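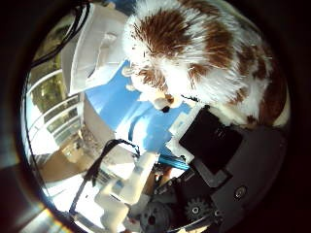
Burgate Open Afternoon

The Burgate Open Afternoon is a yearly public demonstration of small robot arms, held on a Thursday in July at the Burgate workshop of the Marchuk group. It began as an informal visit for the families of people who worked in the building, and over the years it has grown into a friendly, rather crowded occasion to which anyone may come, with or without a child in tow. It is best known for its soft toy table, where arms are guided through the picking up and putting down of stuffed animals, and where a good many visitors end up spending most of their time.

Background

The Marchuk group had been working on the handling of soft objects for a while before it thought of showing the work to anybody. Soft things are awkward for a machine. A wooden block keeps its shape when it is gripped and can be taken hold of in much the same way twice running, whereas a plush animal gives under the fingers, changes its outline, and may sit quite differently each time it is put back on the table. Long fur adds a further difficulty, as the edge of the toy that a camera sees may lie some way outside the part that can be held.

Hakim Oei, who had joined the group to look after its grippers, suggested that these troubles would be much easier to explain to the public than most of what went on in the workshop, for the simple reason that everybody has at some time picked up a teddy bear. The first open afternoon drew 29 people, which was thought very satisfactory for an event advertised by one poster and a good deal of word of mouth.

The soft toy table

The toys are animals of one sort or another, and the shaggier ones have always been the favourites. One fluffy white animal with large rusty-brown patches and a small, shiny black nose has been the subject of a long and good-natured disagreement between visitors, who are fairly evenly split on whether it is a puppy or a guinea pig. The group has never ruled on the matter, and its own notes simply call it "the patchy one".

The toys are shown against a bright blue surface. The colour was settled on after a trial with a pale one, against which white fur was hard to pick out, and it has been kept ever since, although on sunny afternoons the light can throw a pale patch of glare across the blue.

A demonstration normally goes as follows. The person running the table chooses a toy and sets it down, and the gripper is brought in slowly beside the body until it meets the fur. The fingers are then closed a little at a time, the toy is lifted, held for a moment, and put back. The whole thing takes under a minute when it goes well, and visitors are warmly encouraged to ask questions while it is going on, as the people at the table are used to talking and working at once.

Equipment

The gripper used at the table goes by the name of Cledeo. It has been through 5 main versions, each of them a mixture of bought parts and pieces printed in the workshop. The black spur gear has been left in plain sight, partly for ease of cleaning (fur does get into everything) and partly for the benefit of visitors, who like to see what turns what. White printed parts are used alongside the darker ones, and a short rail of blue anodised aluminium with a ribbed profile forms part of the structure.

A small camera is mounted close to the gripper. Its lens takes in a very wide circular view, so that straight things such as window bars come out as curves and whatever is nearest looks enormous. Newcomers often find this view puzzling at first and then rather delightful, and children in particular enjoy working out which bit of the room they are looking at. The great advantage is that the toy and the gripper can be seen together at close quarters, right up to the point of contact.

The software that stores and plays back the recordings is known as Keltton. It was written in the main by Gøran Strömberg, and is shown on the afternoon only to those who ask, although he is generally very pleased to be asked.

Visiting

Doors open at 2 in the afternoon. Groups at the soft toy table are kept to 26 people at a time, a limit brought in after a particularly busy year when those at the back could see very little. Visitors may handle the toys between demonstrations, and are asked to return them to the table afterwards. Long hair should be tied back near the gears, and scarves left on the pegs by the door.

There is tea, and usually cake, and the workshop staff stay on after the last demonstration for anyone who would like a longer conversation about the machinery.

Related events

A smaller evening visit for teachers has been held in some years, using the same table and toys but allowing more time with Keltton and with the inside of the gripper. Teachers who attend may borrow a box of old Cledeo fingers for use in class, the earlier versions being thought sturdier and less likely to be missed.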